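Let the small shops keep their odd hours

By Kai-wen Shek

When I moved to Clurkasham I did not understand the opening hours. The ironmonger closed at one. The baker opened at six in the morning and was finished before noon. The grocery on Sugden Road, where I still buy most of my food, had a paper on the door with three different times on it, and two of them were crossed out. I come from a city where you can buy a fish at midnight, and I thought: these people do not want my money.

I have now lived here long enough to hold the opposite opinion, and in September the town council gave me a reason to write it down. The council wishes all shops in the centre to sign an agreement on "core hours", from nine to six. Shops which sign will get a lower fee for their bins and a sticker for the window. Shops which do not sign will pay the full fee. It sounds mild, and I believe the people who wrote it mean well. Visitors come from Clokthorpe on the bus, they find half of the doors locked, and they go home again. I have heard this complaint many times and it is a fair one.

But who can stand behind a counter from nine to six? A chain can. Fedport has a branch by the bus station with a staff list and a manager who makes a plan for every week. The grocery on Sugden Road has Hedvig Midtbø and, in the afternoons, her son. She goes to the wholesaler herself. While she is there the shop is shut, and when she is back the shop has things in it that I want to buy. If she must be open during these hours she will have to order from a catalogue, the same catalogue as everybody, and I can already get those things by the bus station.

The council sent out a questionnaire before it made the proposal. It got 108 answers, and 57 of them wanted longer hours. This was presented as a clear wish of the town. To me it looks like a town which is divided almost in the middle. Also, the question was "Would you like shops to be open longer?" and did not mention what it would cost. I would like my dentist to be open longer too.

I asked Hedvig what she would do if the agreement came. She said she would pay the full fee and be annoyed. Then she sold me some cakes and told me which tea to drink with them, and I was late for my lunch.
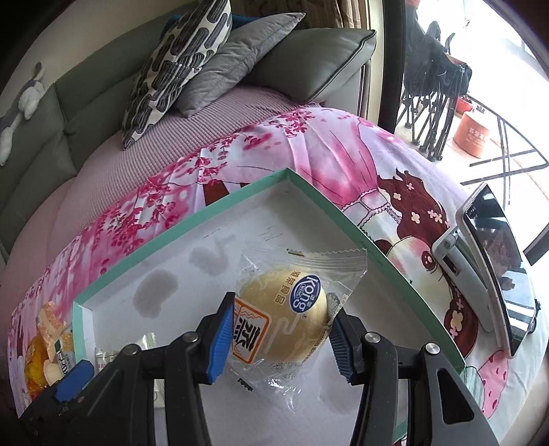

Steamed cake in its wrapper.

A shop like hers carries food that a big store would take off the shelf after one slow month. She has customers who come for one single product, and she knows when to have it. I do not say that this is good business. She would be the first to tell you that some of it is bad business. Still, the street is more interesting to walk in because of it, and the same council spends money on flower baskets for exactly that purpose.

My proposal is simple. Ask every shop to write its true hours on the door, in large numbers, and to keep them. Print all the hours on one sheet and hang it at the bus stop, so that the visitor from Clokthorpe can see that the baker is finished and the bookshop is not. There are 46 shops in the centre and they would fit on one page. Give the lower bin fee to any shop that sends in its hours and sticks to them, whether it opens for four hours or for ten.

The council takes written comments until the end of the month. Mine is already in the box at the town hall, which closes at half past three.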